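Progress report to the Grenville Fund
Equipment planning for the Ziva handling cell
August 27, 2022

This report covers the second stage of the grant. The first stage paid for the software and the workstation. The second stage was meant to end with a list of what we intend to buy, what it should cost, and what can wait. The list is mostly done. Two items are still open and are explained further on.

We agreed at the outset to plan the cell in simulation before ordering any hardware. The model has the arm with its multi-fingered hand, a black cabinet, the work table and an open-frame rack unit standing on the table. Table height, arm mounting and rack position can all be changed in the file, and we have now tried 34 layouts. Most were dropped early on grounds of reach or floor space.
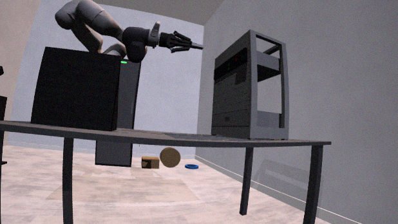
The largest cost remains the hand. Plullasov quoted for two versions, and the price gap between them would pay for the table, the mounting plate and most of the cabling. We ran 257 trials with the simpler version and 400 with the full one. The simpler hand managed the flat parts well enough but was poor at anything that had to be taken off a shelf at an angle. Shelf work is most of what the cell is for, so we are budgeting for the full version and have cut elsewhere to make room.

The cuts are as follows. The second workstation is removed. The custom table is replaced by a stock one, provided the stock legs can be bolted to the floor. Spare fingers are reduced to one set - the supplier holds more and ships them on request.

Takács has offered the arm on a lease as well as for sale. Over the life of the grant the lease is cheaper, but it does not allow us to drill the base or change the wrist connector, and we will need to do both. We recommend buying.

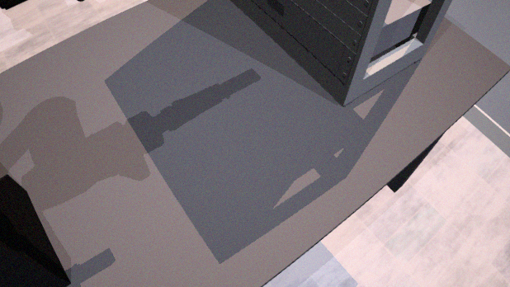
Lighting was not in the original budget and we ask that it be added. Hard shadows on the work surface gave the vision software trouble in simulation, and softer light from two directions corrected most of the errors. The fixtures are a small expense and can come out of the contingency line if the Fund prefers not to open a new one.

Open items:

Floor loading. We are waiting for the building drawings. If the slab needs a spreader plate, the cost of the base goes up.

Delivery. Plullasov gives nine weeks for the hand from the date of the order. An order placed after the next payment would put delivery in November, and installation would follow once the arm has been bolted down and checked.

Spending to date is within the approved amount for this stage. We ask the Fund to release the equipment payment in full, as both suppliers want a deposit with the order. A revised budget table and the written quotes are attached separately.

Ziva Project Office | Contact us | © 2022 Ziva | Back to top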